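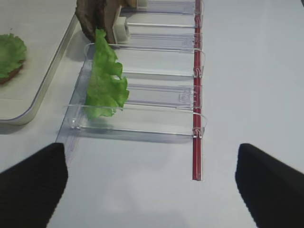

Lettuce in a clear rack, as met by the gripper. Photo: Ostness

CLUNTON, October 17, 2021. Robotics firm Ostness today released results from Grube, a method for teaching robot arms to handle floppy food, a field in which lettuce has held the upper hand for years.

Grube lets an arm practice on one ingredient and carry the habit over to the next. After 12 practice runs per item, the arm placed 13 sandwich ingredients without retraining. It dropped 2, both tomato, and the team would like that left out of the headline.

"Clear plastic is hard for a robot to see and lettuce is hard for anyone to hold," said Nanami Higuchi, who leads the work. "So we put one in the other and lost most of August."

The method paper and roughly five hours of wrist-camera video are available on request from the Ostness press office. Trials with the kitchen supplier Vondach come next. Lunch is not provided.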